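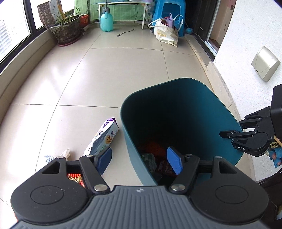 **What does Murkolia do?**

We check moving quotes for people who are about to sign one. You send us the estimate, we read it line by line, and we tell you in writing which charges look fair, which look padded and which we can't make sense of.

## About Murkolia

Most pages like this one open with a passion for customers. We'd take that with a grain of salt, from us as much as from anyone. Murkolia started because two of its founders paid a great deal more than they were quoted to move a one-bedroom apartment, and neither could get a straight account of the difference.

That was 15 years ago. The first office was a rented desk on Varnetti Street, shared with a tax preparer, and the first product was a photocopied list of questions to ask a mover. The list is still free. It has grown to 18 questions, and we are not convinced the last few are needed.

## How we get paid

You pay a flat fee for each quote we read. Movers pay us nothing. We don't take referral money, and we don't sell a "trusted partner" badge, having seen what those cost and how little checking goes into them. If another review service tells you its advice is free, ask who is covering the rent.

Last year we read 593 quotes. We'd like to say we saved every one of those customers money, but we have no way of knowing. Plenty of people never write back after the move. Around 5 percent ask for a refund, and most of them get it.

## What we don't do

- We don't book movers or store furniture.
- We don't promise a price. An estimate is still a guess, even a good one.
- We don't handle claims for broken items. We can tell you what your contract says about them.
- We don't rank companies. A crew that did well in March can be a different crew in July.

## The Awwad and Nudenier offices

Awwad is the main office and handles household moves. Nudenier opened later and takes small business moves, where the paperwork is longer and the fees for stairs, elevators and waiting time get more creative. Both offices use the same worksheet, and a second reader goes over every report before it is sent – a slow habit that we have kept.

## Getting in touch

Send your quote through the contact form, with every page attached, including the small print on the back. Anything that arrives by noon on Friday is answered before the weekend. Later than that, expect to wait, and please don't sign in the meantime.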